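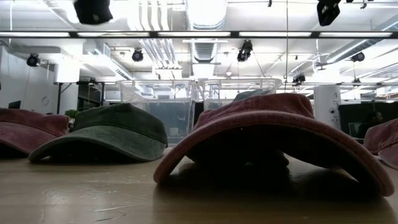
Washed caps on the bench, before sorting. Olive and brick red toward the middle.

2021-07-18
Workshop notebook, wash and fade bench

Cap day. I had planned to spend it on the apron straps, but the Dmytriv order has moved up the list again, so the straps go back on the shelf where they have been living since March.

The question is the same one as before: how faded is faded? The client wants "a cap that looks like it has been somewhere." I have asked where. No answer yet. Aled thinks they mean a boat. I think they mean a cap their uncle left in a truck, and I have been fading to the uncle standard until told otherwise.

Colors on the bench are maroon, dark olive, brick red, a grey-blue and a dusty rose. The rose and the brick red are meant to be two separate colors on the order sheet. Look at them together and try to stay calm. The red has faded to pinkish in patches on the crown, and the rose has ended up dusty enough that they are now cousins at the very least. Either we pull the red out of the wash earlier or we start the rose lighter. Ynyr's suggestion was to sell them as one color and charge for both. Noted here so that he gets the credit.

Olive is the best of the lot. The cloth has gone mottled in a way that looks like wear and the lighter stitching along the edge of the brim has stayed readable. If I could get all of them to behave like the olive I would be home by four every day. I didn't change anything for the olive. Same recipe, same load size, same muttering. Will try to repeat it and will probably fail.

Brims. We have the brim argument about every cap order and I am writing my side down so I can point at it. The olive brim is stiff and has a decent curve. The big red one arches so far that it touches the table on both sides and leaves a tunnel underneath you could park something in. I like a curved brim. I don't need a culvert. Aled says people bend them anyway and we are saving them the trouble. My position is that people should be allowed to ruin their own hats.

To try: dry on the shallow forms, leave them alone for 10 hours, do not let anyone "just give it a squeeze" on the way past. This means you, Aled. It also means me.

Recipe as run, for whoever inherits this book:
Warm soak, then the enzyme wash at the lower setting, 47 minutes.
2 rinses, second one cold.
Spin gently. The fast spin puts a crease down the front panel that no amount of steam will talk out of it.
Dry with the crown up. Brim-down drying was tried in March and we ended up with ashtrays.

The 47 minutes is a leftover from Plustevthorpe, where the old machine had a dial with no numbers on it and somebody finally timed it with a kitchen timer. It has since become tradition. I would like to try a shorter run on the red and see if the dye holds better on the crown. The grey-blue can have the full time, and frankly could take more.

Table needs a cloth over it before we lay out anything we care about. The top is scuffed and scratched already, so I am not worried about the table, but I would like to avoid dye rubbing off on it and then onto the next job. Ponberg sent back a pale tote last year with a stripe on it and a very polite letter. I still think about the letter.

Clear bins: the two on the table are the ones I want to use for sorting, keepers in one and second tries in the other. Labels on the lids AND on the sides, please. A label only on the lid is a label on whichever bin the lid happens to be sitting on. We learned this with the zipper pulls, all 2,000 of them.

Druvivine called about thread. They can match the lighter stitching for the other colors if we mail them a swatch. A swatch, Ynyr, and not a whole cap, they never come back.

Left to do:
Short wash on the red, keep the old one next to it for comparing.
Start the rose a shade lighter.
Full time on the grey-blue, check it halfway.
Maroon: no complaints. Suspicious. Look at it again by the window in the morning, when my eyes have stopped seeing everything as pink.
Ask Dmytriv about the boat.

Added later — Ynyr tried on the olive and wore it to lunch. It came back. Brim has been squeezed.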